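## 4. Teaching the route by hand

I like to do this part in the morning, before the Jirnavon has been parked on its dock too long. You'll need the head unit, the remote and a charge of at least 60 percent. (Mine came in at 84 last time and I still had plenty left!)

1. Walk the whole route yourself first. Look for floor changes, stuff standing on the tiles, and hard sunlight.
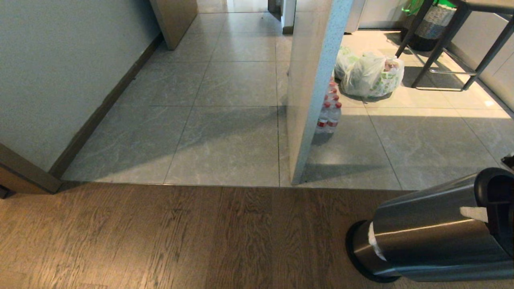

*Wood floor meeting tile, with sun on the right-hand side.*

2. Pick up anything loose near the threshold. I know it's boring, but the Jirnavon learns whatever you steer around, and you don't want it dodging a grocery bag for the rest of its life.

3. Hold **Teach** until it beeps twice, then drive slowly with the left stick. I stay under half speed on both kinds of floor.

4. At each corner, let go of the stick and tilt the head down until you can see trim and baseboard together. Press **Mark**. Plain wall alone gives it very little to hang on to, so get the door casing in there too.
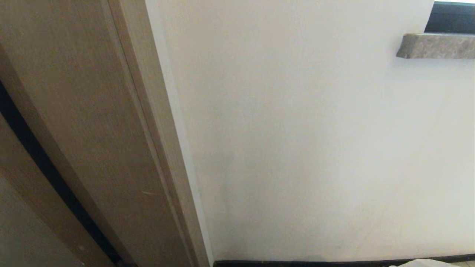

### 4.1 Doors and hallways

Set every door the way it will be on a normal day, then leave it alone. Reshma Dlamini closed one between two of my runs and I had to redo the entire hallway.

5. Stop before the doorway, line up with the opening, and press **Mark** again. Check for a lever handle at head height while you're there.

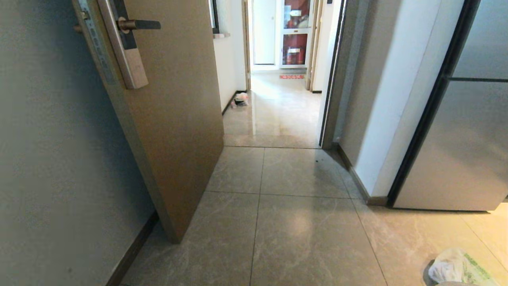

Once you're lined up, go through in one smooth push if you can. Little corrections get recorded too, and on playback they look like the poor thing has hiccups.

**Caution:** keep your thumb near the red stop button the whole way. If you see error 127, press stop, back up to your last mark and pick up from there.

6. Press **Save** and give the route a name. Mine is "Zulu".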